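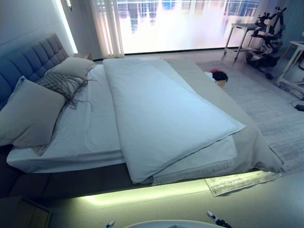
Habibur Kanagaratnam

The Larow town council votes in February on how its members get elected. A short thread on what's in the proposal.

Right now all 11 members run at large. Every voter gets 11 votes, and the top finishers win. It's been done this way for decades.

Under the new plan, Larow would have eight wards with one member each, plus three at-large seats.

Oltthorpe, on the east side, has 17 percent of the voters and no one on the council. It would get a ward of its own.

Barbara Czarnecka's petition got this moving. It needed 900 signatures and turned in 1281.

Henryk Wróbel opposes it – he says ward members will fight over paving money and skip the townwide budget. Fair point, and the draft doesn't address it.

The ward map isn't final. Draft 13 splits the Pietrzak Street apartments in two, and I'd like to know why.

Public comment starts at 6:30 pm. Sign up with the clerk by noon.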